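Skekcombe Play Kitchen, Room 5
Pre-opening safety and hygiene checklist, with inspector's comments
Date of visit: Jun 13, 2018
Checklist used: Plarketti form 674, play food and sensory items

1. Walkway clear to both exits
PASS. It was a fail in April, when the dress-up rack stood in front of the rear door. The rack has been moved. I would like to see it stay moved.

2. Cleaning products out of children's reach
PASS, barely. Wastex spray is on the high shelf, as it should be. The shelf has no lip and the bottles stand close to the front. I was told a lip was "on order" last time too.

3. Cleaning log filled in
QUERY. Every line is in the same pen and the same handwriting, with the same time of day. That may be true. I would find it easier to believe if it were less tidy. Please sign at the time of cleaning.

4. Play food free of cracks, sharp edges and small detachable parts
QUERY. The supplier's sheet from Chang says the range is suitable for all ages. A sheet is not a test. Pull on every stem and cap by hand before each session and take out anything that gives. The carrot with the green stub needs this more than the smooth pieces like the cucumber.

5. Fabric and rope items
FAIL. The striped rope toy has a frayed tip. "It has always been like that" is not an answer I can write down. Trim and bind it, or throw it out. Check for loose fibers again after the next wash.

6. Mixed trays sorted by how they are cleaned
FAIL. Hard plastic can be washed and wiped. Paper cannot, and a used wad of something soft should not go back in with toy food at all. The seashell needs its own check for chips around the opening. The label on the storage bin says "all wipeable", which is wrong. 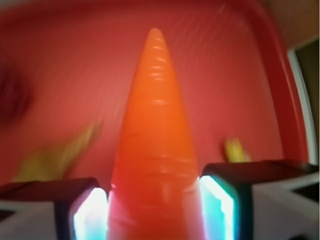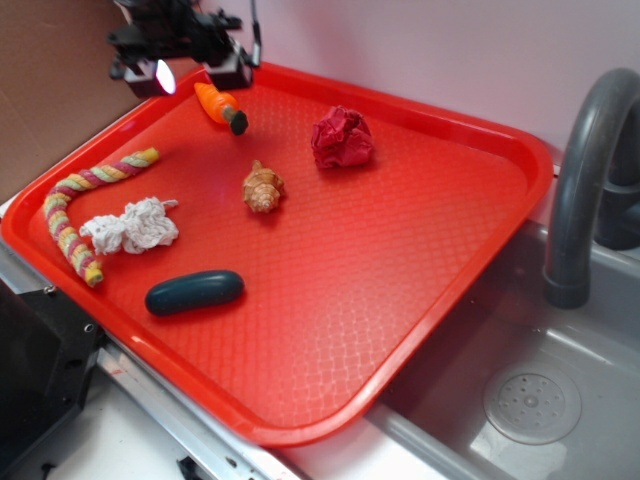

Carrot close up, then the red tray with its mixed items.

7. Trays kept fully on the counter
FAIL. One corner of the red tray was out over the sink basin. Move it back onto the white countertop before anyone starts using it.

8. Sink area
PASS on drainage. No comment on the faucet, which I did not test.

9. Storage bins labeled and lidded
PASS for lids, FAIL for labels (see 6). Bin 185 has 2 labels that disagree with each other.

Result: not signed off. Items 5, 6, 7 and 9 to be put right first. A phone call saying it has been done will not be enough this time.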